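Moving a small office file server from an old tower to a new one

In October I moved the file server at Trernau, a translation office with eight people, to different hardware. These are my notes, mainly for whoever does it next, which is likely to be me.

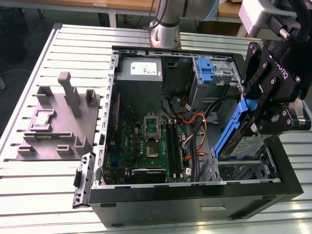 The old server held 900 GB of data on a two-disk mirror. Most of it is client documents going back to the first year of the office, plus a shared mail archive that Chiyo Kobori maintains and everyone else searches. The disks were fine. The problem was the operating system, which had stopped getting security updates, and the in-place upgrade path had two intermediate versions in it. I decided to install fresh and copy the data over the network.

Inventory came first. I listed every share, every scheduled job and every account. There were more accounts than people, as expected. Three belonged to former staff, one to a scanner that had been replaced, and one was called "yagi2" with no password expiry and no last login. Reiko Sekiguchi remembered that Yagi was the name of the old bookkeeping package and that the second account was made when the first one got locked. I disabled all five and waited for complaints. The only one came from the monthly invoice export, which was still using the scanner account to write its PDF files. I gave it an account of its own.

For the copy I used rsync, run from the new machine and pulling from the old one. The first pass ran overnight with the users' permissions preserved numerically. This was a mistake. The user IDs on the old system started at a different base than on the new one, so every file arrived owned by either the wrong person or by a number. I fixed it with a mapping file and a second pass, but it would have been quicker to create the accounts with matching IDs from the start. I had even written the old IDs down during inventory and then not looked at the list.

The second surprise was file names. Some folders had been written by an older Mac and some by Windows, and the accented characters were stored in two different Unicode forms. On screen the names look identical. To the file system they are different, so a folder can contain two files that appear to have the same name. I ran a script to find the collisions and got 119 pairs. Most were true duplicates with matching checksums, and I deleted one of each. The remaining pairs had different contents, so I put them in a separate folder and asked Kiyoshi Oda to go through them, as nearly all of them were his contracts. He kept the newer version in every case except one.

Cutover was at 6 in the evening. The steps, in order:

Set the old shares to read-only.
Run a final rsync with the delete option, dry run first.
Compare file counts and total size per share.
Shut down the old server.
Change the address of the new one to the old address.
Restart the switch in the hallway, which holds on to old entries longer than it should.
Log in from two workstations and open, edit and save one file in each share.

The final rsync took 30 minutes, nearly all of it spent walking the directory tree. The dry run earned its place – it wanted to delete the folder with Kiyoshi's contracts in it, which existed only on the new machine. I added an exclude and ran it again.

The next morning two things were broken. Ayane Okabe's laptop had cached credentials for the old server name and refused to connect until I cleared them. The other was the label printer, which pulls its templates from a share over an old version of the protocol that the new system turns off by default. I didn't want to turn it back on for the whole server. The templates change perhaps once a year, so I copied them to the printer's own storage and removed the network path from its settings.

Backups were set up before anybody was allowed to work on the new system. There is a nightly snapshot kept locally and a weekly encrypted copy to a drive that goes home with Aoi Furukawa. I restored one folder from each as a test. The restore from the external drive was slow but complete, and the permissions were correct this time.

Still open: the mail archive index has to be rebuilt, and the search tool gives no progress indicator, only a log file that grows. I also want to move the account list out of my notebook and into the shared documentation. The old disks are labeled and in the cabinet. I'll wipe them after the year-end invoices have gone out.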